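Moving the dish rack into the sink
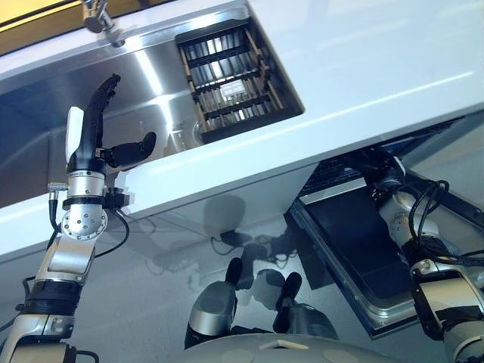 Mei Haverford thinks a dish rack has no business inside a sink, and she told me so after I mentioned on here last month that I was going to try it. Her view is that you lose half the sink and gain a small piece of counter you will only fill up with mail. She has a big rack on a tray next to her faucet and has had one like it since college.

She is right about the mail. I have had the rack in the sink since January and there have been a few envelopes on that counter, plus a library book that got splashed. I still like it better than what I had.

What I had was a two-level wire rack from Pettigrew, the kind with a plastic tray underneath and a spout that is supposed to drain into the sink. It took up the stretch of counter to the right of the basin, which is the only stretch long enough to roll out dough. The spout never lined up with the edge. Water sat in the back corner of the tray and went cloudy, and every week or so I had to take everything off, carry the tray to the sink, and scrub it with an old toothbrush. The coating came off the bottom wires in the second year and left rust marks on the tray. The tray left a faint line on the white counter too, and that took baking soda and a lot of patience to get off.

The new one is much simpler. It has a light tan frame with dark slats running across, and it sits down in the right-hand part of the sink. The water goes through the slats and onto the steel, and from there it goes to the drain. There is no tray. I got it from the Skemus outlet for $29, marked down from whatever it was. I had also looked at a Finow one that rolls up, but the one on display at the store had a bow in the middle and I didn't want glasses standing on that.

I measured before I bought it, for once. I wrote the inside measurements of the sink on a piece of masking tape and stuck it in my wallet. If you are shopping for one of these, measure at the bottom as well as the top. My old apartment had a sink with walls that sloped in, and a rack cut to the top opening would have hung up partway down.

Some things I have figured out by using it.

Plates are fine if they lean on each other. There are no slots to stand them in, so I start with the biggest one against the wall of the sink and work forward. Dinner plates dry in an hour or so like that. Bowls go upside down and take longer. Cereal bowls with a deep foot hold a little puddle on the bottom, and I tip that off before I put them away.

Glasses are the best part. They used to trap steam on the tray and come out spotted. Now the air gets under them and they dry clear, as long as I don't pack them in rim to rim.

Silverware is the worst part. Forks are all right, but teaspoons find the gaps. I tried a coffee mug to stand them in, then a jam jar, and now I just dry the silverware with a towel right away. It takes two minutes and I should have been doing it all along.

Pots don't go on it at all. I wash the pots last, dry them by hand and put them back on the stove or in the cabinet. My big stockpot is from Sterska and weighs about what a toddler weighs, and I don't want it sitting on slats.

I do the actual washing on the left side. I wash in a plastic tub when there's a lot, and under the running faucet when there isn't. Mei asked how I get a baking sheet clean with half the sink taken up. I lift the rack out and lean it on the counter, and then I have the full sink. When I'm done I put it back. It's one more step than before, but I only use the baking sheets on weekends.

Cleaning is the thing I was worried about with a wooden-looking frame, so I've been careful. Every night after the last dishes I pick the rack up, rinse the floor of the sink, wipe it down with the same cloth I use on the faucet, and set the rack back at a slight angle so the air gets under it. Once a week I scrub between the slats with dish soap and a bottle brush and leave it out overnight standing on its edge. No bleach. My brother-in-law Malcolm Birkett ruined a cutting board that way and still brings it up.

The steel shows everything, by the way. With the old tray I never noticed the sink much. Now the rack is in there and I'm looking down at it all day, and I see each water mark on the walls. A little white vinegar on a sponge, then a rinse, then a dry cloth. If you skip the dry cloth you may as well skip the rest.

The counter is the real reason I am keeping it this way. I made biscuits last Sunday morning without moving a single thing first. I rolled the dough out right there, cut 18, and wiped the flour straight over the edge into the sink, which I then regretted when it turned to paste on the slats. Wipe the flour into your hand.

The Pettigrew rack is in the garage with a pair of clay pots drying on it. If anyone local wants it, it's free, rust marks included. I'm keeping the toothbrush.

Next I want to do something about the cabinet under the sink, where there are four bottles of glass cleaner and none of them are full.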